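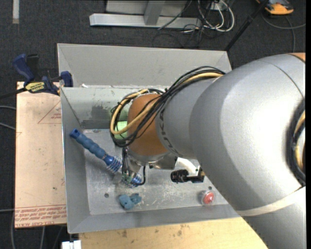

The Dasbridge town council meets in special session at Kiltitz Hall to fill the vacant mayor's seat, and the building was inspected beforehand under the public meeting rules adopted in April. The last session ended early when the crowd outside pushed into the lobby, so doors, barriers and power got most of the time. Cables were the most common fault. Where several have to run the same way they should be kept together in one thick bundle, and given a wide loop at any point that has to move. Single leads strung between the press tables and the wall will be pulled.

Inspected by: Duygu Karakaya, town clerk's office
With: Velimir Ristić, fire marshal
Date of inspection: 27th August
Posted room limit: 429
Registered voters in the ward: 2,040

Marks used: OK, FIX (before doors open), NOTE (no action needed to open)

1. OUTSIDE AND APPROACH

1.1 Sidewalk clear on both sides of the main steps: OK

1.2 Barriers placed to keep a lane open for fire trucks: FIX
Comment: Barriers on Canpolat Street were set too close to the hydrant. Move them back to the painted line. Mr. Ristić wants to see this himself before he signs.

1.3 Separate standing areas for supporters of the two candidates: OK
Comment: The Saraç group is on the library side and the Aguiar group is on the parking lot side. Both campaigns have the map. Firdevs Saraç's office asked for a larger area and was told no.

1.4 Outdoor speakers for people who cannot get in: FIX
Comment: The left speaker cuts out. If it can't be repaired, take it down and move the right one to the middle of the steps. People who can't hear the vote will try to come inside.

1.5 Lighting in parking lot: OK

2. DOORS AND EXITS

2.1 All exits unlocked from inside: FIX
Comment: East stairwell door had a chain on it. Chain was removed during the inspection. Check again one hour before the meeting and write down who checked.

2.2 Exit signs lit: OK

2.3 Lobby doors swing fully open: FIX
Comment: Right-hand door catches on the mat. Remove the mat.

2.4 Bag check table does not block the way out: OK
Comment: Table is against the ticket window. Leave it there even if the line gets long.

2.5 Entry count kept at one point only: NOTE
Comment: At the last session both doors were letting people in and the two counts didn't match. Main door only this time. Balcony ticket holders go through the same line.

3. COUNCIL FLOOR

3.1 Rail between public seats and council tables fixed to floor: OK

3.2 Clear path from council tables to rear exit: FIX
Comment: Stacked chairs in the hallway behind the flag stand. Take them to the basement.

3.3 Ballot box and lock: OK
Comment: Ballots are paper and signed, as the charter requires. There are 11 members. Hüsnü Tatlı is presiding and holds the key until the count begins. Neither candidate's staff may stand behind the counting table.

3.4 Press area marked: OK
Comment: Gorko Radio has asked for a second table. There is space for it by the pillar if their power comes from the wall outlet on that side.

3.5 Power leads bundled and taped: FIX
Comment: See opening note. Two leads cross the center aisle and need to go around the back wall.

3.6 Microphones tested: OK
Comment: The public comment microphone is on a switch at the clerk's desk. Each speaker gets 3 minutes. Give a warning before switching it off.

4. FIRST AID AND EMERGENCY

4.1 First aid kit stocked: OK

4.2 Alarm tested: OK

4.3 Person named to order the room cleared: FIX
Comment: The form had this blank. It can't be the presiding officer, who will be busy with the vote. Suggest the fire marshal, with the police sergeant on duty as backup.

4.4 Radio contact between lobby and council floor: OK
Comment: Spare batteries are in the clerk's desk, top drawer.

RESULT

Hall may open once every item marked FIX is closed and initialed. If 1.2 or 2.1 is still open when the meeting is due to start, the session moves to the next morning and the notice goes on the front door.

Signed: D. Karakaya
Fire marshal: to sign after recheck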